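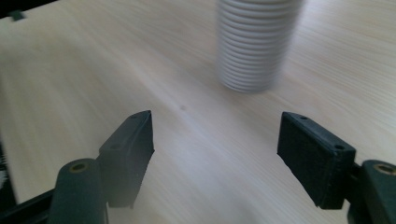

Who won Wernwood in the end?
The sitting member held it by four votes, after two recounts and a night none of us slept.

Search this site Enter a place or word Go

Last updated Mon 16 November

FOUR VOTES

Ten past one in the morning. Sports hall, Wernwood. Heating off since midnight, some timer no one had the key to.

I'd been an agent for twelve years. Not a good one. A steady one. You stand behind the rope, you watch the piles, you write numbers on your hand when the paper runs out. My candidate was in the car park being sick or on the phone, depending who you asked.

"It's close," said the woman from the other side. Green coat, nice shoes, wrong shoes for a sports hall.

"How close?"

"You tell me yours."

I didn't. She didn't either. We both went and looked at the same table.

The first count had us ahead by 95. Ninety-five! I rang it through to the office and heard them shouting. Then someone found the box from Clisavard.

Clisavard is up the valley, past the quarry. A chapel, a pub, a lot of sheep. It goes to the polls in the chapel porch and it has never once voted for us. The van had gone into a ditch coming down. Nobody hurt. The box came the rest of the way on a farmer's back seat with a policeman holding on to it, seal unbroken, all signed for. I checked the seal myself. I wanted it to be broken. I'm not proud of that.

They tipped it out at twenty to two.

I've watched a lot of boxes tipped. You can tell, mostly. You get a feel from the first handful, the way the crosses sit, top of the paper or bottom. These were bottom. Bottom, bottom, bottom. One with a drawing of a pig. Bottom.

The green coat had stopped looking at her phone.

Second count. Us behind by one. Recount, we said, before the officer had got to the end of his sentence. He'd expected it. He took his glasses off and rubbed his face and said all right, ten minutes, everybody have some tea.

The tea was terrible. I drank two.

I went out to find the candidate. Frost on the windscreens. Posters still up on the fence, ours and theirs, and one for the Brøndum man, the one who wanted the harbour back. He'd lost his deposit by teatime and gone home to bed. I envied him so much I had to stand still for a minute.

"Well?" said my candidate, through the car window.

"One behind."

"One what?"

"One vote."

Nothing for a bit. Then, "My brother didn't vote. He said he had a cold."

I said there were a hundred people with a brother like that, on both sides, and it evened out. I don't know if that's true. It's what was said to me in Nindura, my first one, when we lost a council seat in March with snow on the ground and half our street stayed in. It didn't help then. Didnt help now.

Back inside. The counters had their coats on. Young most of them, bank clerks, students, fingers going like anything. I picked one and stuck with her. She never looked up. She licked her thumb, turned, licked, turned. Halfway down a bundle of theirs she stopped.

I leaned so far over the rope I nearly went through it.

She took one out. Ours. In their bundle. Then four more under it, all ours, stuck together at the corner with what I think was jam.

I didn't shout. I said, quite politely, "Could I ask you to show that to the officer, please," and my voice came out like a child's.

He looked. The green coat looked. He peeled them apart with a ruler. Five good papers, five clear crosses. You could smell the strawberry.

So. Five off them, five on to us. I did it on my hand. One behind, so nine up. Nine! I was already out of the door in my head.

Then they opened the doubtful ones. A tick instead of a cross. A cross with a smile in it. "Go on then" written in our box, which was allowed, bless whoever you are. Some went our way, more went theirs, and each time he held one up the green coat and I leaned in together until our heads were nearly touching. She smelled of mints.

Nine. Eight. Six. Seven. Five.

Last paper. A cross for them, big and firm, and next to it in tiny letters, "sorry". He gave it to them. Fair enough. A sorry isn't a vote.

Four.

"Do you want another?" he asked her.

She looked at the counters. One lad was asleep on his arms. She looked at me, god knows why, and I looked at the climbing bars on the wall.

"No," she said.

He went up to the microphone and it didn't work, so he read it out without. My candidate came in for the last bit, tie in pocket, and had to be told twice. Somebody cried. It might of been the policeman.

I found the green coat by the bins afterwards, changing into wellingtons.

"Jam," she said.

"I know."

"I had toast in that chapel porch this morning. They were handing it round." She pulled the second boot on and stamped. "I had three bits."

I gave her a lift to the station. First train wasn't till six.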